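Ticket: Cell 2 keeps giving up on flat items in the bin
Product: Prondholm pick controller, Flindier suction and finger tool
Priority: Normal (it was High on Friday, I calmed down)
Status: Open, waiting on Vandden support

Hi again, it's me from the Mussa shop. I'm putting everything in one place this time so you don't have to dig through my old emails.

The short version: we want the arm to clear mixed odds and ends out of a metal bin and sort them onto a shelf. It's the job everybody here hates, the end-of-day tidy, where tape and tools and bits of who knows what all get dumped together. I was told in March that this was well within reach. Some of it is! Chunky things go fine. Flat things and anything leaning on a wall, not so much.

What I ran first: 59 picks with the settings you sent over, one bin, no help from me. 47 of them ended with the item on the shelf. I was pretty pleased until I looked at which ones failed, because it was the same few items over and over. The controller would go down, hover, back off, try again, and after 4 tries log "no valid grasp" and move on to something easier.

Things I've tried so far:

Wiped down the camera lens. No change.

Re-ran the bin calibration, all corners. The floor height was off by 2 mm, so I fixed that, and it did stop the fingers from tapping the floor. Didn't help with the flat stuff.

Clamped the bin to the table. It used to creep a little every time the arm bumped a wall, and by lunch the calibration was junk. So that one was on me, sorry — please ignore the "drift" complaint in my earlier message.

Turned the lights off over the bench, in case the glare from the metal was confusing it. Slightly better, but then I couldn't see what I was doing.

Raised the wall clearance, which made it worse. Now it won't even try for anything near the side. I put it back where it was.

Your reply asked if the hose could be dragging on the tool when the wrist turns. Fair question. There's a fair bit of slack in the loop under the wrist, and I jogged it through the whole turn by hand without feeling it catch. I can tie it in tighter if you think it matters, but I don't want to yank a connector loose to find out.

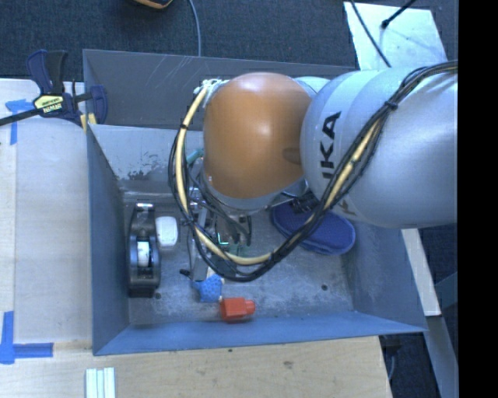 The tape dispenser is my big headache. It sits lengthwise against the left wall and the controller seems to want to grab it by the roll every single time, from straight above, with the finger on the wall side having nowhere to go. I'd take it by the other end. My kid would take it by the other end! Is there a way to mark part of an item as off limits, or do I have to teach the whole thing from scratch?

Second question: can I make it nudge something toward the middle before it tries to pick? That's what I do with my own hand without thinking about it, and I feel like half our failures would go away.

I'm still on the fence about whether this beats a person with a spare ten minutes. Right now it doesn't, because I end up standing there anyway. But if it can get through a bin by itself overnight I really don't care how slow it is.

Logs are attached to the earlier message. I'm leaving the settings alone until I hear from you, and the best time to call is after 2, once the saw is off.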